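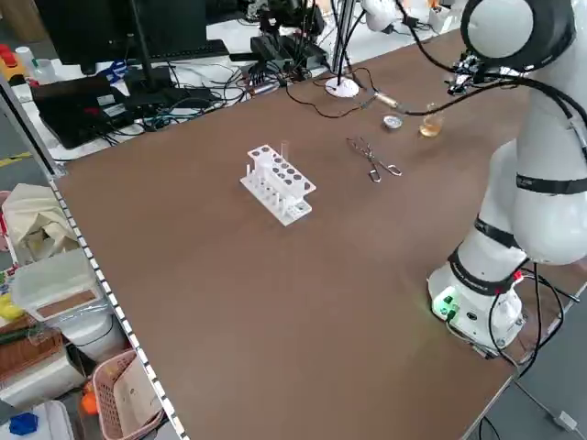
## 3 Arbeitsplatz einrichten

Der Grundkasten Tindent enthält alles, was auf den Tisch gehört, und leider auch genug, um ihn vollzustellen. Das Kapitel beschreibt die Grundaufstellung, von der alle Versuche in Kapitel 4 ausgehen. Das weiße Reagenzglasgestell steht nahe der Tischmitte, die Tiegelzange liegt flach rechts daneben, die Griffe nach rechts. Schälchen und Becherglas bleiben weiter hinten, wo man sie nicht mit dem Ärmel abräumt. Wer lieber nach Gefühl aufbaut, darf das tun und liest bitte vorher Abschnitt 7, »Glasbruch«.

### 3.1 Aufbau

1. Tischplatte abwischen und trocknen. Kaffeeringe zählen als Verunreinigung, auch die eigenen.
2. Gestell aufstellen, gelochte Etage nach oben. Die kurzen Zapfen der unteren Ebene sind keine Transportsicherung und werden nicht abgebrochen. (Anfragen dazu beantwortet Ilse Aerts, inzwischen mit einem Formbrief.)
3. Ein sauberes Reagenzglas senkrecht in eines der hinteren Löcher setzen. Es muss ohne Druck hineingleiten. Klemmt es, anderes Glas nehmen.
4. Tiegelzange einmal öffnen und schließen, dann flach ablegen. Die Backen zeigen nach hinten, also von Ihnen weg.
5. Metallschälchen hinter die Zange stellen, das Becherglas rechts daneben.
6. Becherglas beschriften. Blassgelb bis bernsteinfarben sind in diesem Kasten mehrere Lösungen, und am Nachmittag sehen sie alle gleich aus.

> **Hinweis:** Rechner und Papierkram gehören auf den Nebentisch. Dort darf es aussehen, wie es will.

### 3.2 Vorsicht

> **VORSICHT – Glas!** Reagenzgläser sind auf braunem Untergrund schlecht zu erkennen. Vor jedem Griff ins Gestell hinsehen. Ein Stück weißes Papier unter dem Gestell hilft erstaunlich gut und kostet weniger als das Ersatzset Baert.

> **VORSICHT – heiße Teile!** Das Schälchen wird nach dem Erhitzen nur mit der Zange angefasst. Heißes Metall sieht aus wie kaltes Metall. Unter 40 °C darf die Hand wieder ran.

### 3.3 Wenn etwas fehlt

Kein Kasten verlässt das Lager unvollständig, sagt das Lager. Sollte Ihrer die Ausnahme sein:

- Gestell wackelt: auf Grate an der Unterseite prüfen, notfalls mit feinem Schleifpapier nachhelfen.
- Zange schwergängig: Gelenk reinigen, kein Speiseöl.
- Reagenzgläser nachbestellen: Artikel 2345, Packung zu 2 Stück. Größere Mengen bitte formlos bei Jostosach, z. Hd. Geert Goossens.

Weiter mit Kapitel 4, »Erster Versuch«. Schutzbrille ab jetzt auf der Nase, nicht auf der Stirn.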